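Skudico Hall Fills Up for Campus Fall Games

September 29, 2021

The gym at Skudico Hall was loud again last week, and what a welcome sound it was! The university's Fall Games drew 598 students over two nights, the best turnout the event has had, with people lined up along the bike racks well before the doors opened.

Indoor soccer got things going on the main court, while badminton and table tennis took over the upstairs gym. The swimming relays had the pool deck packed (bring a towel next time, front row), and the tug-of-war on the lawn went on so long that the floodlights had to be switched back on for the final pull.

The soccer final was the match everyone was still talking about on the walk home. Koltitz House went up early through Eoin Costello, who hit a low shot from the left side that the goalkeeper got a hand to but couldn't keep out. Trudier House had the ball for most of the second half, tied it with a header from a corner, and then won 3-2 on a goal in the last minute. The whole bench ran onto the court and had to be sent back so the final seconds could be played!

Zarmeena Jafri had a terrific pair of nights, winning the badminton singles and then swimming the anchor leg for the Trudier relay team, which came from third place to win by a touch. Tomás Ó Dálaigh took the table tennis title for Koltitz after saving match point in the deciding game.

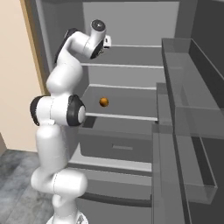
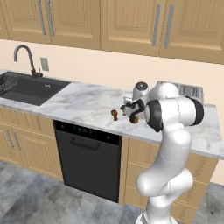
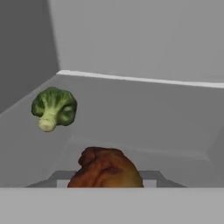 Sinéad Ó Conaill said she would love to see the relays moved to the opening night, as several swimmers had come straight from the badminton courts with hardly time to change. She added that the crowd at the pool was the noisiest she had ever raced in front of, and that she'd happily do it all again tomorrow.

In the overall standings Trudier finished on 191 points and takes home the Ó Dubhghaill Cup, with Koltitz second. The cup will be on show in the lobby of Skudico Hall through the end of the semester, next to the sign-up board for winter intramurals.

Caoimhe Brophy is already putting together the schedule for the Spring Games in April, when streetball and outdoor volleyball join the program. Teams can sign up at the front desk, and students without a team are welcome to put their names down and be placed with one. Beginners too!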